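Right, hello everyone, can you hear me at the back? Lovely. I'm going to talk about wallpaper for half an hour, and Tamsin Halliday has promised to wave at me when I hit 30 minutes.

I got into this through my gran's hallway. Four layers, all different, and the bottom one was a brown trellis I still dream about! (Pause here, pass the scraps round — please don't bend them.)

So, big patterns in small rooms. People are terrified of them. I was too, until I papered our downstairs loo in something far too loud and found I liked going in there.
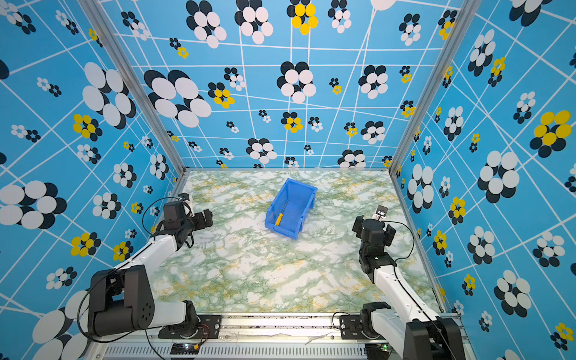

Now, matching. Measure the repeat before you buy, and buy an extra roll from the same batch. I didn't, and Rawiri Bolger at Staniforth had to ring up to 658 people on my behalf, or so he says. (Wait for laugh. If no laugh, move on.)

Paste next. Mix it thinner than you think for old plaster, and leave it to stand while you have a cup of tea. Start from the window and work away from the light.

I'll stop there for questions — Hwa-young Wi has the microphone, and the sample books are by the door.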